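Stodero Bench Guide
Section 4: Recording cloth episodes for the crumple-start study

4.1 What this section covers

Use this section once both arms are homed and the overhead view has been checked (Section 3). It takes you from a bare table to a saved set of episodes in the form the Trullulgate training scripts expect. If you only want to replay a policy that has already been trained, go to Section 6.

The study compares two ways of starting an episode. In a flat start, the cloth is laid out by hand before recording begins. In a crumple start, the cloth is dropped in a heap and the arms have to find a hold first. Most of the steps are the same for both. Where they differ, the step says so.

4.2 Before you start

1. Switch on both arms and wait for the green light on each.

2. Wipe the table with a dry cloth. Don't use spray cleaner. It leaves a film, and fabric slides further on it than on a clean surface.

3. Check that the cables at each wrist hang in a free loop. Move each arm slowly through its full reach and watch the loop at the far end. If it pulls straight, let out some slack at the bracket clip.

4. Open the session file and fill in the operator, the cloth code and the start type. The recorder will not run with the start type left blank.

CAUTION: Keep your hands off the table while the arms are live. To move the cloth by hand, press Hold on the pendant first and wait for the tone.

4.3 Placing the cloth

5. Flat start: lay the cloth square to the front edge of the table and smooth it once with your palm.

6. Crumple start: gather the cloth in one hand, hold it over the middle of the table at elbow height and let go. Leave it as it lands. If part of it hangs over the edge, pick it up and drop it again, and add one to the redrop field.

NOTE: Do not tidy the heap. In the first round of recordings several operators tucked in loose corners without thinking about it, and the policy trained on those episodes did badly on anything with a flap hanging out. The whole batch was thrown away.

4.4 Recording

7. Release Hold and take the leader handles. Close both grippers once in the air to zero the finger readings.

8. Press Record. Bring both arms in together, with the fingers low and angled. Coming straight down from above tends to push the fabric away.

9. Take hold with one gripper first, then the other. Either order is allowed, but don't settle into a habit. The session file shows your running split at the bottom of the screen.

10. With a crumple start, work near the middle of the table until both grippers have fabric. Pull apart only after that, and slowly.

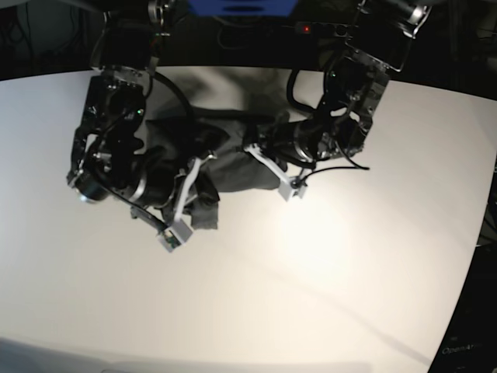 Brian Ndung'u found this step the slowest to learn, and asked for a warning to be added: if you start pulling while one fingertip is still on the table, the cloth turns instead of opening, and you'll spend the rest of the episode chasing a corner. He also said he got better results once he stopped looking at the screen and watched the cloth itself.

11. If a grip slips, carry on. Slips and second tries are kept in the data. Only press Discard if an arm faults, a cable catches or the cloth leaves the table.

12. Open the cloth out, lay it down and lift both arms clear. Press Stop after the arms have come to rest - the last part of the motion is used to mark the end of the episode.

4.5 Checking an episode

13. Play the episode back at double speed. Look at the finger readings as well as the video. A flat line on one side usually means a loose fingertip cable.

14. Give the episode a score from the list:

0 - cloth not opened
1 - partly opened, at least one fold left
2 - opened, edges not square
3 - opened and square

Score what the cloth looks like at the end. A long, untidy episode can still be a 3.

15. Save. Files go to the Floltness drive under the cloth code.

4.6 What the results show so far

The full set has 1000 episodes, split evenly between the 2 start types. The policy trained on crumple starts alone handled flat starts almost as well as the one trained on flat starts. The reverse was not true. The flat-start policy often closed on the top layer only and lifted it without opening anything.

Xuân Lương's reading is that the flat-start policy never had to search for an edge. We have not tested this directly. A run with thicker cloth from Vũ is planned for May, and the cloth codes for it are already in the session file menu. Leave them alone until Section 4.3 has been updated for the heavier fabric.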